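Skilora Gala 3: silent auction and pledge software for small charities

Reviewed May 28, 2024

Skilora Gala 3 is a hosted package for running a fundraising dinner: ticketing, table assignment, silent auction, live pledges and receipts. It is sold by the event. I used it for one full benefit evening in February, on behalf of the Urnell Children's Music Fund, and have kept the account open since to test the reporting side. The fund had 200 seats to fill and a single paid employee.

Setup

An event is built from a template. The template asks for a venue, a currency, a start time and a bidding close time, in that order, and won't let you skip forward. Once saved, the currency can't be changed. I found this out after choosing the wrong one and had to start a second event, which support merged with the first at no charge.

Guest import takes a spreadsheet with fixed column names. The importer rejects an entire file if one row has a bad email address, but it does name the row. Couples are handled properly: two guests can share one payment card and one paddle number while keeping separate meal choices. The older Fekorlow system, which we used for the previous two galas, needed a separate paddle for every person, and the bills came out wrong when a husband and wife both bid.

Table assignment is done by dragging names onto circles. It works well on a laptop and badly on a tablet, where the page scrolls instead of picking up the name. There is no way to print the chart at a readable size. I exported it and made the chart in a spreadsheet.

Auction

Each lot takes a title, a text of limited length, up to four photos, an opening bid and a minimum step. Lots can be grouped, and groups can close at different times. We closed travel first, art second and everything else last. The staggered close kept people on their phones longer than I would have liked during dinner, but it spread out the load at the pickup table.

Guests bid through a web page with no app to install. The page loads quickly on venue wireless. Outbid notices go by text message and arrived within a few seconds on the phones I tried. Proxy bidding is supported and follows the usual rule: the system raises the bid by one step at a time up to the guest's limit. Ties go to the earlier bid, and the log shows the time of each bid to the second.

The system took 1,803 bids over the evening, of which 1,740 came from phones and the rest from the staff entry screen. I checked the log against the closing prices of every lot and found no errors. One painting went through a long exchange between two proxy limits, and the log recorded each step separately, so the file is longer than it needs to be.
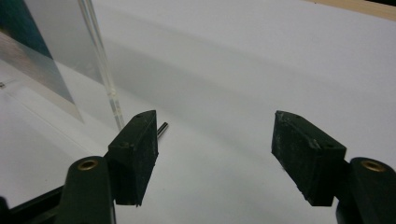 Munther Farah wrote in after an earlier version of this review to say that the bid log can be shortened: under Reports, the setting called Collapse Proxy Steps merges each run into a single line. He also reported that his school benefit lost its outbid messages for part of the night when the prepaid text balance ran out, with no warning on the dashboard. I tested both points. The setting exists and does what he describes. The balance warning exists too, but it is sent only to the email address of the account owner, and it can't be redirected to whoever is running the room.

Live pledges

The pledge module is the weakest part. An operator types a paddle number and an amount, presses Enter, and the total on the big screen goes up. The delay between entry and display was short at first and grew as more pledges came in. By the end of the appeal the screen was roughly 3 pledges behind the auctioneer. Reloading the display page cleared the delay, at the cost of a blank screen for a moment.

Preset amounts can be put on buttons, which is faster than typing. A mistaken entry has to be voided from a different page. Two operators can enter pledges at once, but neither can see the other's list without refreshing, and duplicates aren't flagged. We had one duplicate and caught it at checkout.

Checkout and receipts

Cards are stored at check-in and charged in a batch at the end. Failed charges are listed with the reason given by the bank. Guests paying by check are marked by hand.

Receipts split the payment into the donation and the fair value of goods received. The fair value must be entered for each lot in advance, and a blank is treated as zero without comment. Check this field before the event. Correcting a receipt afterward sends the guest a second copy with the same number, and our accountant objected to that.

Cost

The fee is flat for each event, plus card processing, plus text messages. The Hakim package charges a share of the auction total instead and would have been cheaper for us, but it has no table assignment and no staggered close. For events with a low auction total, price both.

Verdict

The auction and checkout modules are sound. The pledge display needs work before I would use it with a larger room. I would use Gala 3 again for the silent auction and run the live appeal on paper, entering the pledges afterward.

Tested on: two laptops, one tablet, venue wireless, projector on a wired connection.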